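**Hand-held grippers cut the time needed to teach robots household tidying, lab reports**

A robotics group at Zirkska says it has trained a robot arm to sort and pack household objects using recordings made almost entirely by people, with no robot present while the data was being collected. The results were posted online on 2026-05-09.

In the method, which the group calls Pusari, a person holds a two-finger gripper with a camera mounted on it and does ordinary chores with it in an ordinary home. The camera records what the fingers see. Software then works out how the gripper moved and when it opened and closed, and a control program for the robot arm is trained on the result.

Similar grippers have been used by other labs for several years. What the Zirkska group changed is how the recordings are chosen. Earlier work at the lab treated every recording the same way. Pusari scores each one by how steadily the object is held between pick-up and release, and gives the shaky ones less weight in training.

The group collected 756 recordings in two homes, starting in November. After scoring, 432 of them carried most of the weight. An arm trained with the scoring finished around a third more of its sorting tasks than one trained on the full set without it, according to the report. The tasks included moving toy food between bins, putting cups on a shelf and closing drawers.

"We used to think we needed more data, so we kept sending people out to get more," said Man-sik Hong, who led the work. "A lot of what came back was people rushing. The arm learned to rush too, and it dropped things."

Toy food was picked for much of the testing because the pieces are cheap, hard and oddly shaped. Corn and grapes gave the most trouble in early trials. The corn tended to turn in the fingers when it was picked up near one end, and the grapes were often grabbed along with whatever lay next to them.

The report lists several limits. The scoring does not work well for soft items such as cloth, where the shape changes during the grasp. It also struggles when two grippers are used on the same object. All of the robot tests were run on a single arm, the Grevus, and the group has not yet tried the method on a different one.

Morag MacRitchie, who studies robot learning at Fashola and was not part of the work, said the gain was believable but that two homes was a small sample. She said she would like to see the same scores tested in kitchens, where lighting and clutter change through the day.

Hong said the group plans to release the scoring code and part of the recordings later this year. Recordings that show mail or family photos will be held back. A second round of collection, in a larger set of homes, is being planned.

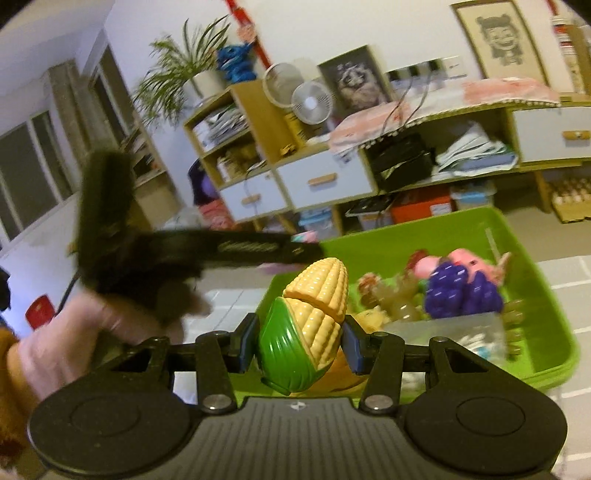 *A toy corn cob held in a hand-held gripper over a tiled floor, with a bin of toy food behind it.*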